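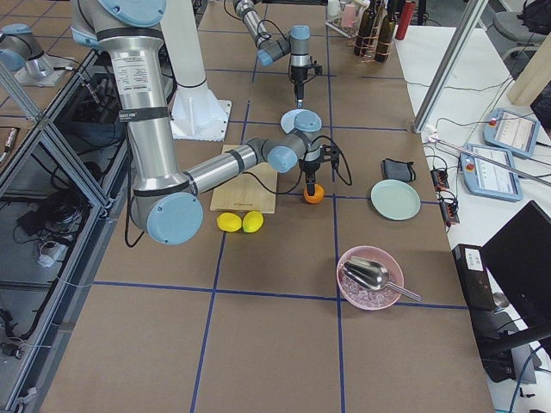

The Beverage Service Workroom at the Castness Center for Hospitality Studies is used by first-year students during the unit on table drinks and bar preparation. The unit begins with the laying out of a station. Citrus is set near the cutting board, in this case two yellow lemons and a small orange, and ice is held in a bowl with its own metal scoop. Students learn to keep these items within reach of one another before any glass or cup is brought forward. Bottles are stored to the rear of the table, where a wire rack holds three of dark glass, and cups are grouped on a tray. The tabletop is divided with blue tape, and each student is asked to learn the use of the squares before the first practical session.

The workroom is open to enrolled students on Tuesday afternoons and at other times by arrangement with the unit coordinator, Samina Tarar. Groups are limited to 15. The materials list and the assessment guide, both prepared by Anum Memon, may be requested from the Center office in Room 418.

Orientation to the Table

Instruction in the use of the squares takes up most of the first session. The divisions are marked in blue painter's tape, which students are taught to lay and to replace themselves. Strips are to be pressed down from the center outward, and a torn or wrinkled piece should be reported at the end of the session so that it can be renewed. Garnish fruit is placed first, as its position determines where the board, the plates and the ice will stand. In the second image the orange rests on the gray surface, just past the end of one strip.
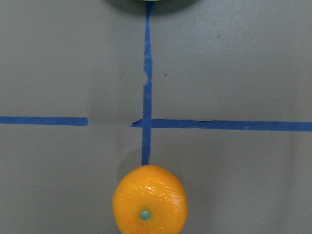

Notes on Materials

Fruit for the unit is ordered weekly through Dondlow and is inspected on arrival. Fruit with soft spots is set aside for juice practice. Ice is drawn shortly before each session, and students are reminded that the scoop is the only utensil permitted for handling it. Glassware may not be used for this purpose under any circumstances.

Students who complete the unit proceed in February to the service practicum at the Rallville campus, where the same station layout is used at full counter length. Schools wishing to reproduce these pictures in printed course guides should write to the Center office and state the title of the publication.

Comments (4)

Bushra Gilani
Thank you for posting these. I will be starting in the next intake and was wondering if we need to bring our own knives or if they are supplied.

Anum Memon
Knives and boards are supplied. Please bring an apron and closed shoes.

Ye-seo Yeon
I took this unit two years ago and I still set up my lemons and ice the same way at work. Good to see the tape is still in use.

Noémi Bozsik
Could the Center tell us how wide the tape is? We would like to mark up our training tables in the same way and the narrow kind we bought does not stay down.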